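Reusing Old Office Desktops as a Print and File Server for the Student Newspaper
Project report, intro to systems administration
2021-11-11

Summary

The paper had a shared drive that was really one person's laptop left open in the corner. When it slept, nobody could get at the layouts. I took two retired desktops, got one good machine out of them, named it Skimlow and set it up to hold the files and run the print queue. It has been in use since September. Mostly works. Backups are the weak part, see further down.

Background

The newsroom has five shared workstations and whatever laptops people bring in. Stories get written in the browser, but the page layouts and photos are too big for that, and the photos especially pile up. Before this project a finished issue folder could exist in three or four versions, called things like FINAL and FINAL2 and FINAL use this one. Twice last spring the wrong one went to the printer. One of those had a headline that still said HEADLINE HERE across the top of the sports page.

Printing proofs was its own mess. Each laptop had its own driver, half of them wrong, and the old printer would spit out pages of garbage characters if it got a job it didn't like.

Requirements

I asked the editors what they needed and got a long list, then cut it down to what one semester could hold. One place for files that is always on. Old versions recoverable for at least the current issue. Proof printing from any laptop without installing anything weird. No cost, or close to it. Someone else has to be able to run it after I graduate, so no clever stuff.

That last one ruled out a few things I wanted to try. Fine.

Hardware

Both desktops came from the surplus room. One had a dead power supply and more memory, the other ran but was slow. Moved the memory over, wiped the drive and ran a memory test overnight. No errors. Two used hard drives went in as a mirrored pair so one can die without taking the issue with it. I spent 135 dollars total, nearly all of it on the drives and a small battery backup.

I did think about a small cloud account instead. Over a year it would of cost more than the drives, and the newsroom wifi is bad enough that opening a big layout over it would make people go back to thumb drives. Local won.

Software

Plain Linux install, file sharing, print server. I kept a text file of every command I ran from the first boot – this turned out to be the most useful thing I did, because I broke the install in week two and had the whole thing back in an afternoon.

Folders are by issue, then by section. Writers can read everything and write only to their own section. Editors can write anywhere. There was some grumbling about this and I ended up adding a folder called Dropbox-ish where anyone can put anything. It gets emptied every month. People use it more than I would like.

For names I made a one page sheet with the rule on it (issue, section, slug, initials) and taped it by the monitors. A small script runs at night and lists files that don't follow the rule. It doesn't rename them. First version did rename them, and it renamed a folder out from under someone who was on deadline. Removed that the same night.

Moving the old files

Took way longer than planned. The old shared folder had roughly 4000 files in it and a lot of those were exact copies. I compared checksums and got it down to 2400 before sorting anything by hand. The sorting was boring and I have no smart method to report. Photos without dates went into a folder by guess, usually from what sport was in season or what people were wearing.

A few layouts would not open in the current software at all. Left them in a folder called Old Format with a note.

Results

Since the switch no issue has gone out with the wrong file. That's a short stretch and proves little, but the editors say they've stopped emailing layouts to each other, and that was the real goal. Proof printing works from every laptop we tried except one, an older one with a driver problem I gave up on. That person prints from a workstation.

Speed is ok. Opening a full photo folder is slow the first time and fine afterward. On layout night when everyone is saving at once you can feel it, especially if somebody is also copying in a whole camera card.

Problems

Backups. The mirrored drives are not a backup and I knew that going in. Right now there is one external drive that gets plugged in by hand, and it gets plugged in when I remember. I tested a restore once and it did work, but it took most of an evening and I had the permissions wrong at the end of it.

The second problem is passwords. Shared logins on the workstations mean the permissions are only as good as people loging out, which they don't. 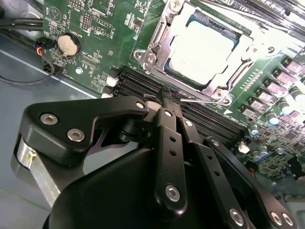

Next semester I'd fix the backup first, before any new features. A second drive that lives in a different building, swapped on a schedule, with the restore steps written out and tried by somebody who isn't me. After that, separate logins. The handover notes are in the Admin folder along with the command log, and there's a printed copy in the desk drawer under the style guides.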